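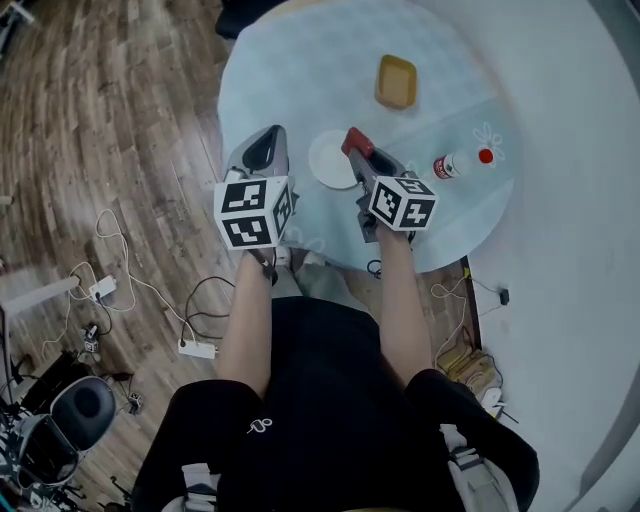

Tablecloth (round)

A round tablecloth is a flat covering cut or molded to a circular outline and laid over a table to protect its surface from stains, scratches and heat. It may be woven, knitted or made from plastic sheet. Plain and printed versions are both common, and floral designs are often used on plastic sheet.

Sizing

The diameter of the cloth equals the diameter of the tabletop plus twice the drop, the drop being the length that hangs below the edge. A tabletop 100 cm across with a drop of 10 cm takes a cloth of 120 cm. Formal cloths may fall to the floor. Fitted covers have an elastic hem and almost no drop.

Fold lines

Cloths sold folded keep their creases for some time after unpacking. Woven cotton and linen can be ironed damp. Plastic sheet is not ironed directly - it is usually left flat in a warm room, or rolled on a tube for storage. Thin translucent sheet shows creases more clearly than backed sheet.

Use with tableware

Small plates and trays are set directly on the cloth. Bottles are closed before being laid on their side, and loose caps are kept away from the edge. Spills on plastic are wiped with a damp cloth; woven fabric is blotted, then washed.

See also

Table runner
Placemat
Oilcloth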